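Minutes – Working Group on Bench Practice for Two-Arm Manipulation, meeting of June 26, 2019

Chair: P. Insaurralde (Clada). Represented: Clada, Prirkeo, Batista. Apologies: Nokumside, comments received in writing.

**1. Previous minutes**

Accepted with one correction. Clause 4.2 should read "before arm power is enabled", not "before the session".

**2. Draft 2 of the practice note, section 5: object layout**

The group took section 5 against the brush rack task. Prirkeo asked that layout be defined by the fixed item only, with hanging items treated separately. Clada agreed. Batista preferred a single rule for all items but did not press it.

Agreed text for 5.1: "The fixed item shall be placed first and its feet shall rest fully on the work surface. Hanging items shall be left to settle before the arms are moved."
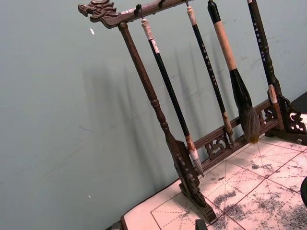
*Fig. 1. Brush rack with four brushes, wrist camera view.*

5.2, hanging order. The present wording says "in order of size". Nokumside's written comment is that this cannot be followed where several items are of similar size. Replaced with "in the order given on the task sheet, read from left to right as seen by the operator". The task sheet must also state which pegs are to be left empty.

5.3, printed surfaces. Prirkeo reported that grid lines on the cloth had been used by operators as informal position marks. The group had no objection to this, provided the cell is written down. Added: "Where a printed grid is used for positioning, row and column shall be recorded, counted from the corner named on the sheet."

**3. Section 6: approach and clearance**

Long discussion. Draft 2 allows both arms inside the shared zone if speed is limited. Batista considers the speed limit alone insufficient for tall, narrow objects, where contact with a post may tip the whole item. Clada's view is that a stricter rule would make handover tasks impossible to run.

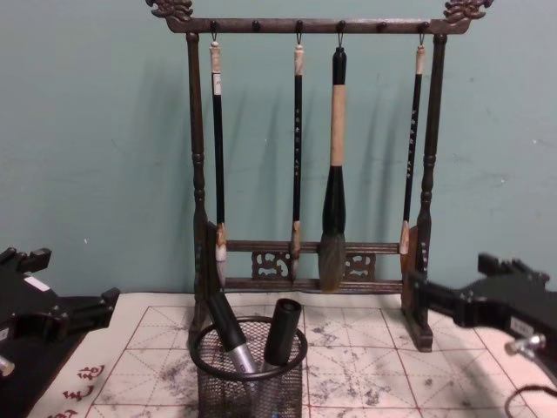
The compromise is that one arm is named as the active arm on the task sheet, and the other holds position outside the reach of the active gripper unless a handover step is listed. The distance for the holding arm is left blank in the draft. Prirkeo will propose a figure. The upper limit of 600 mm suggested by Batista was thought too large for a normal table.

6.4, cables. Cable slack shall be checked with the arm at full extension as well as at rest. A loop that can touch a standing object at any point in the planned motion is a fail. Agreed without discussion.

6.5, loose containers. Pen holders and similar items standing between the arms count as obstacles even when they are not part of the task, and shall be listed. Nokumside had asked for them to be removed altogether – not accepted. 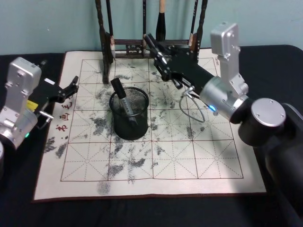

*Fig. 2. Right gripper at the rack, left arm on the opposite side of the cloth.*

**4. Section 8: records**

Each run to carry the task sheet number, the active arm and the name of the operator. Batista's run log has reached roughly 2000 entries and uses a free-text field for faults. Entry 1307 was read out as a case where the text does not say which arm stopped. Fault reports shall in future use a fixed list with a free-text remark after it.

**5. Actions**

- Prirkeo: figure for holding distance, section 6.
- Batista: draft fault list.
- Clada (Insaurralde): issue Draft 3 with the agreed text of 5.1 to 5.3, 6.4 and 6.5.
- Nokumside: confirm in writing whether the objection to 6.5 stands.

**6. Any other business**

Clada asked whether "gripper" and "end effector" should both remain in the definitions. Deferred to Draft 3.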